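Chapter 4
Children in the Camps: Reading Memoirs of Wartime Internment
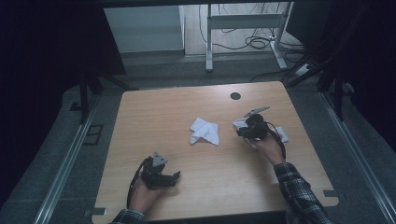
Most of what we know about daily life in civilian internment camps comes from people who were children at the time. The adults kept fewer records than we might expect. Paper was scarce, diaries were often forbidden, and many parents chose not to talk about those years once they were home. Their sons and daughters began to write much later, often after retirement, when they had time and when their own grandchildren had started to ask.

This chapter looks at two such accounts. The first is by Kiri Sutcliffe, whose father managed a rubber estate called Lallano. She was nine when the family was told to pack one suitcase each and wait at the estate office. The second is by Rangi Tapsell, the son of a ship's engineer, who was 15 and was moved to the men's side of the camp within a month of arriving. They were held in the same place, a former school known as Ollard, but their memories of it differ in ways that will matter to us.

Sutcliffe writes mostly about food, lessons and her mother. She remembers the rice line in the morning, a garden plot behind the kitchen, and a teacher who taught arithmetic with pebbles. She says little about the guards. Tapsell writes about work. He cut wood, carried water and dug drains, and he learned to tell from the way the older men stood at roll call whether there had been bad news in the night. His account is shorter and angrier. He gives the number of people in his building as 170, a figure that Sutcliffe, who never entered it, does not mention.

Neither writer is wrong. A child of nine and a boy of 15 were kept in different parts of the camp, given different tasks and told different things. Parents hid a good deal from younger children. Sutcliffe says that she believed for a whole year that her mother did not care for sweet potato – she learned the truth as a grown woman, from a neighbor.

Memoirs written decades later raise a second problem. The writer has read other books, seen films and met fellow internees at reunions. Stories get passed around, and a person may come to remember something that happened to somebody else. Tapsell is open about this. He describes a search of the huts in March, then adds that his brother has always placed it before Christmas and may well be right.

As you read the extracts in this chapter, keep a page of notes with 2 columns. In one, write down what the author saw or did. In the other, write down what the author was told, then or later. Some passages will be hard to place, and you should mark these with a question mark and bring them to class.

Key terms for this chapter: internee, roll call, memoir, oral history, repatriation.

4.1 The Road to Ollard

The Sutcliffe family left Lallano before daylight, in the back of an open truck.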